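4.2 Order Flow and Listing Fees

The second data set covers sales of crypto-themed holiday goods on two marketplaces, Kitelus and Pornico, both of which accept payment in tokens as well as by card. We collected 3,000 completed orders from July onward and removed 779 that were refunded, duplicated or paid partly with store credit. Items priced above 800 dollars were left out before sampling, as they were mostly hardware wallets and mining parts.

For each remaining order we recorded the listed price, the token used, the spot rate at checkout and the rate at settlement. Sellers on Kitelus set prices in dollars and convert at checkout. Pornico lets sellers fix a token price for the life of a listing, so the dollar price drifts until the seller edits it. 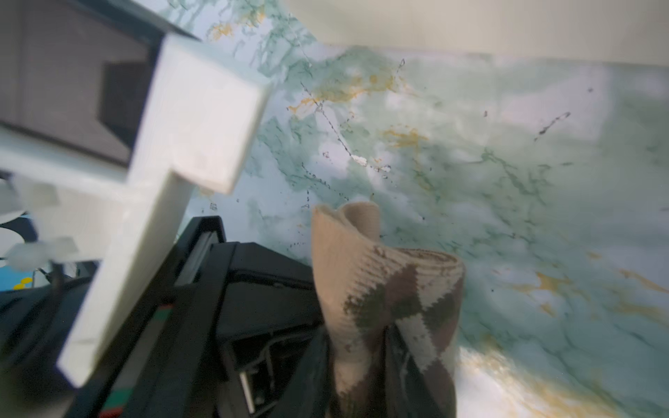 Drift was small for most listings. It was largest for ornaments and printed apparel, where sellers often keep one listing open all season and seldom revise it. We treat a listing as stale if its token price stayed fixed for 19 days or more. Stale listings sold faster when the token fell and slower when it rose – the direction expected if buyers compare dollar prices across sites.

Fees were handled separately. Network fees were taken from the public ledger and matched to orders by time and amount. Where two orders matched the same transfer, both were dropped from the fee model but kept in the price model. Figure 3 belongs to the knitwear category, which was coded apart from printed apparel.

Figure 3. Folded argyle knit sock bundle in cream, brown and dark olive green, on a marble-patterned surface.
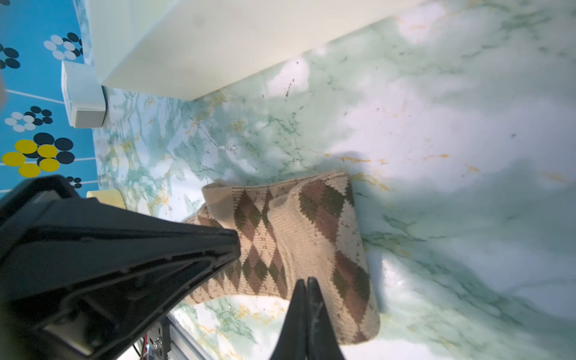 4.3 Settlement Delay

Delay is measured from checkout to the first confirmation on the ledger. Orders routed through the payment processor Wundon are reported separately, as it credits sellers before confirmation and carries the rate risk itself.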